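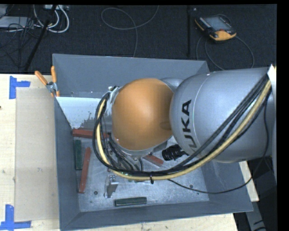
By Bořivoj Paulík
Workshop tips, 23 August 2018

Metal bins on the bench

An open metal bin is one of the more useful things you can keep on a workbench. It takes offcuts, bars, fittings and anything else that would roll off the edge, and it will put up with treatment that cracks a plastic tub. I have used them in the workshop at Flisach for years. These are the habits I have settled on.

Choosing one

Go for sloping walls if you have the choice. Short pieces slide back towards the floor of the bin and are easier to pick up than they are out of a square corner. A bare metal floor will get scratched and mottled like the grey one at the top of the page, and that does no harm. Painted floors look better for a month and then flake into whatever you are storing.

Check the rim with a gloved hand before you buy. If it is sharp, go over it with a fine file and then a strip of split hose. My own bins are 405 mm across and 300 mm deep, which suits the length of my arm. Anything deeper and you end up leaning on the edge.

Protecting the table

A steel bin on a wooden table will mark it sooner or later. Lift it, don't drag it. Grit under the base does most of the damage, so brush the table down first. For a bin that stays put, cut a piece of old carpet or cork a little smaller than the base. If the wood is already scratched, sand along the grain and give it a thin coat of oil. Leave it overnight before anything heavy goes back.

What goes in

Keep to one sort of thing per bin. Mixed bins fill up with odds and ends and you stop looking in them. I keep bar stock apart from fittings, and coloured pieces are worth having where you can get them: red or green shows up at once against grey metal, and plain steel does not. A ring of bright tape on each end of a bar does the same job. Vávra in the next unit dips his ends in leftover paint and hangs them on a line to dry.

Lay long pieces in last. Dropping them on top of small parts is fine, digging small parts out from under them is a nuisance.

Small holes in the floor of a bin are handy for letting out damp, but they also let out screws. Anything smaller than the hole should go in a tin first, and the tin in the bin.

Cleaning

Empty it completely twice a year. I do mine in April and again when the heating goes on. Tip out the dust, wipe with a rag and a little white spirit, then a dry rag. Rust spots come off with wire wool. A smear of light oil on the bare metal afterwards is enough.

Cables near the bench

Tie hoses and leads into one bundle and leave enough slack for whatever they feed to move through its full reach. Pull the tie snug without crushing anything, and snip the tail flush if it is likely to catch on a sleeve. Look over any lead that crosses the wall of a bin, as the rim will wear through the outer covering in time.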